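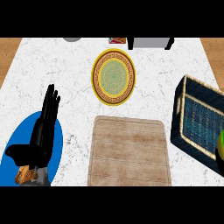 What is the safe way to remove a yellow stain from a white marble countertop without damaging the polish?

Cover the stain with a paste of baking soda and water, close it under plastic wrap for one night, and rinse with plain water in the morning. Do not use vinegar, lemon or any bathroom cleaner for lime, also not diluted. These eat the polish, and after that you have a dull place which is more difficult than the stain.

Last updated: October

Search the help pages Enter a word Go

Stain beside the stove, white marble with gray veins

posted by malotwood_kitchen

Good evening to all. I moved to an apartment in Malotwood and the kitchen has a marble countertop, white with thin gray veins. The previous tenant told me it was put in during the year 2000 and was sealed only one time after that. I have no paper which confirms it.

Beside the stove there is a yellow stain, the size of a small plate. I believe it is cooking oil, because a bottle was always standing there, but I am not certain. I washed it with dish soap and warm water for 5 evenings and I see no difference. The stain is smooth when I move my finger over it, and the shine is the same as on the rest.

My neighbor says to put lemon juice with salt. The man in the hardware store says never lemon, and he sold me a stone soap from Stelard, which smells nice and did nothing. I rent this apartment, so I am afraid to make it worse — the deposit was not small. Is it possible to take the stain out at home, or must I call a stone company? And if I clean it, do I need to seal it the same day?

Thank you for your patience with my English.

posted by graniteandtea

Please don't do the lemon. I did it on a windowsill once and I still look at the mark every morning.

From what you write, the stain is inside the stone. If the finger feels nothing and the shine is unchanged, the surface is healthy and something has gone down into it. Soap can't pull it up. You need a poultice, which means a wet paste that dries slowly and takes the oil with it.

I make it in this way. Mix baking soda with water until it is thick like yogurt. Put it on the stain as thick as your little finger, and go a bit over the border on every side. Cover with plastic wrap and tape the edges with painter's tape. Leave it for one day, then take the plastic away and let the paste dry completely, which can need one more day. Remove it with a wooden or plastic spatula, never metal. Wash with water and dry with a soft towel.

Now look at it only when the stone is dry. Marble becomes darker when it is wet, and people often think they have made a new stain. If the color is lighter but still there, repeat. My own oil stain needed four times, and the first time I saw almost nothing, so I nearly stopped.

Try it first in a corner behind the toaster or some other place where no one looks.

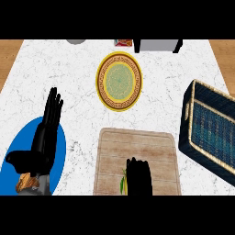

White marble with gray veining, wood on both sides.

About the sealer: wait. If you close the stone while oil or water is still inside, it stays there. I would leave the counter in peace for several days after the last rinse. You can also make the drop test. Put a spoon of water on the stone, wait ten minutes, and wipe. If the place is darker, the stone is drinking and it wants a sealer. I used one from Benítez, the small can, item 521 on the label, but I don't know if they still sell it in 2025. Any sealer that says it is for natural stone and for food areas should be fine. Read how long it must stay on, and wipe all the rest away, because the dried sealer makes a gray film.

As you rent, I would write to the owner before you begin. Send a picture of the stain with the letter. It is possible that it was there before you.

posted by traltow_upstairs

Just put a cutting board on it, I have one on mine for years.

posted by graniteandtea

One thing I forgot. If the stain came from something colored, like tea or wine, the baking soda may be too weak, and then people use hydrogen peroxide from the pharmacy in the paste in place of the water. Only for light marble — on dark stone it can take the color out. And never mix it with another cleaner. For oil I would stay with the soda.

posted by malotwood_kitchen

Thank you both. I wrote to the owner and he permits the paste. He also thinks it is oil. I have put the first one on tonight, and the bottle now lives in the cupboard, on a saucer.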